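Nallness 12V tire inflator review – 7 weeks in the trunk

Posted 30 Apr 2020 by Kipchumba Muriithi

Quick one tonight, more to come in May when I've had it on a proper trip.

Bought this to replace my old Drandden pump, which died in a gas station lot with one tire at 25 psi and the other three fine. Wanted something that plugs into the lighter socket, shuts itself off and doesn't cost silly money. Paid $55 at Daneshvar, the parts store by the ring road. They had the Cillero too but only the display one left.

What you get. The pump, a zip bag, two nozzle adapters, one needle for balls, a spare fuse. Manual is a folded sheet with tiny print. Kept the fuse, lost the sheet.

Using it. Plug in, start the engine, screw the hose on, set your pressure, hit the button. Screw-on fitting is slower than a lever type but it doesn't spit air at you till the last half turn. Gets hot at the brass end, so give it a minute before you grab it. I didn't the first time.

Speed is OK. Front left went from 25 up to 32 while I cleaned the windshield and one mirror. All four topped up from a bit low – 12 minutes including walking around and cursing at the valve caps. The Drandden took longer to do two.

Accuracy. Checked against my stick gauge, reads one psi high every time. Consistant at least. I just set it one over now.

Noise. Loud. Buzzy loud, and it walks across the driveway if you leave it on smooth concrete. Put the bag under it. Don't do this at 6 am if you like your neighbors.

Cord is the good part. Reaches the back wheels on my wagon with the cable run out the passenger window. A long pickup might be a stretch, didn't have one to try.

Stuff I don't like:
Hose is too short. If the valve stops at the top of the wheel the pump hangs in the air, so you roll the car a bit and start again.
Screen is hard to read in sun. Fine at night.
The light on the front is a joke, use your phone.
Zip on the bag already sticks. Its a cheap bag.

Would I buy it over the Cillero? Borrowed one from my brother in law last year and it was quieter, with a nicer hose. Costs more though and the auto shutoff overshot by 2 or 3 psi. For a thing that lives under the trunk floor I'd take the Nallness.

7 out of 10. Loses points for the hose mostly. Will update after May if the fuse goes or the thing catches fire. 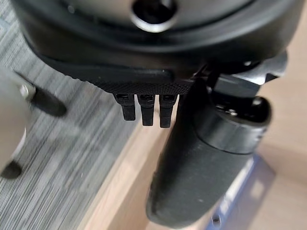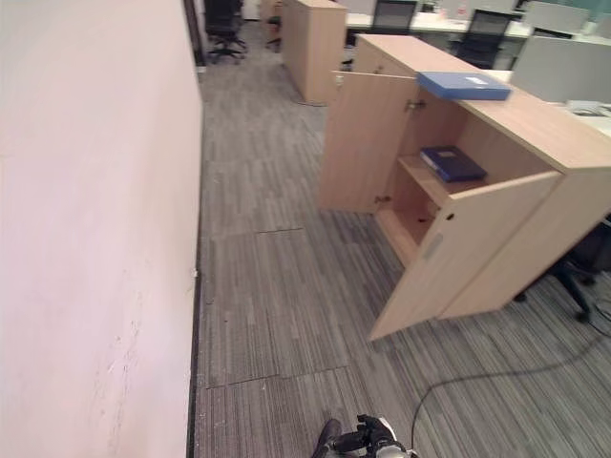 Striped gray floor in both, cabinet doors open in the second.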